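**Clakar wrist kit — for small home-built arms**

I sell these one at a time out of the shared workshop at Allerdale, and I've been running one on my own arm since July. It's a camera mount, a short cable set and a bracket for the gripper, and it bolts up with 5 screws (all in the bag, plus a spare, because I drop them too!). 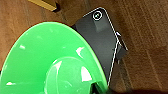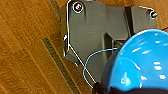 Most people ask me about cables first, so let's do cables. Leave more slack than you think you need. I routed mine tight and tidy the first time and the wrist yanked the plug out on its very first full turn — lovely. Now I let everything hang in a lazy loop and tape it down further back, near the elbow.

The bracket fits the Jidbridge gripper as is. If you've got the older Nyamweya one you'll need to open up two of the holes with a hand drill, and go slow, the plastic cracks if you lean on it.

What you get:

- camera mount, printed, black or gray
- bracket and screws
- cable set, 654 mm or 1222 mm (get the long one if your controller sits on the floor like mine)
- a one-page wiring sheet

The whole kit adds 222 g at the wrist. My arm copes fine, but I did have to slow it down a bit, and I retuned the wrist joint before I let it pick up anything I cared about.

For practice I just use whatever's in the house. Round, shiny things are the hard ones for my setup, so I'd start with something boxy and work up to bowls.

Gray mounts are in stock. Black ones are printing now — send me a message and I'll put one aside for you.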